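I got to Drisdale on a Wednesday, just after four, when the robotics club was supposed to be starting and was mostly eating chips in the hallway. There are 34 of them this year (up from 7 when the club began!), and they all talk at once, which I loved and which made my notes a mess.

Their big project is called Kukico, and the goal sounds so small: two robot arms, a hand brush and a dustpan, and a clean mat at the end. They're entering it in the Junilmont challenge in October, in the household chores class, on a budget of $3,000 that has to cover the bus too. 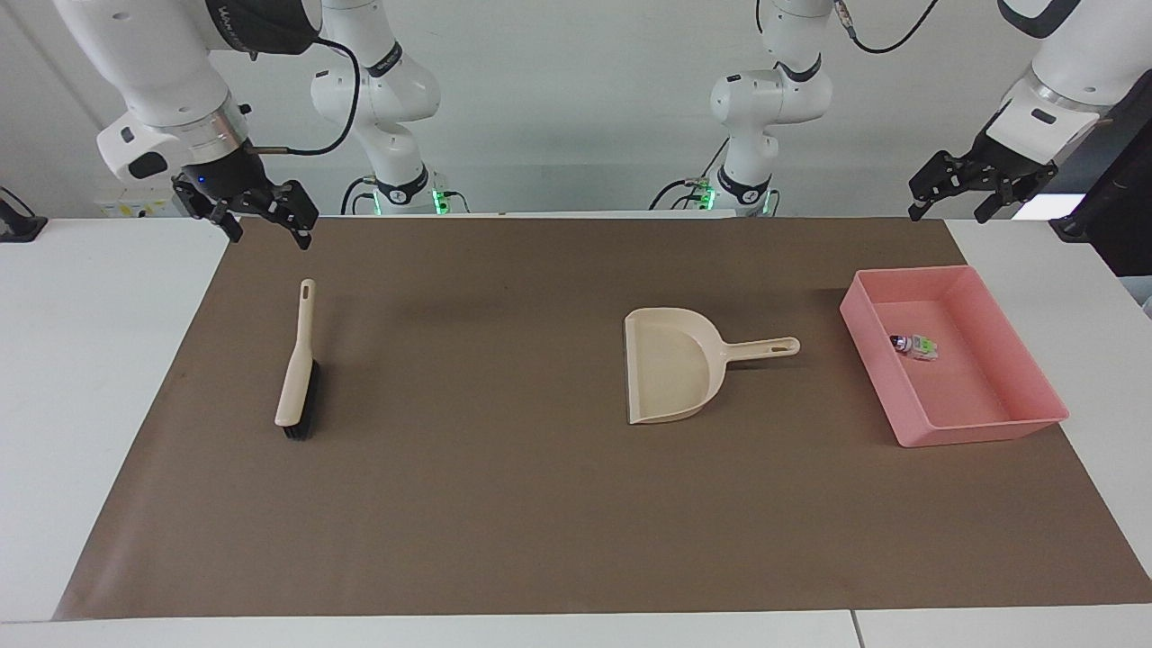 I asked why sweeping, and got four answers. The one I wrote down came from a ninth grader who said a brush is harder than it looks, because you have to press, and pressing is where you knock everything over. Then she went back to arguing about which arm should hold the pan. The argument had been going since lunch, and I'm pretty sure I made it worse by picking a side (left arm, and I stand by it).

They keep a log of every practice run, good or bad, in a fat green binder. Run 702 had one word next to it, "crumbs," underlined twice. By six the chips were gone, the parents' cars were lined up outside, and someone was begging for one more try.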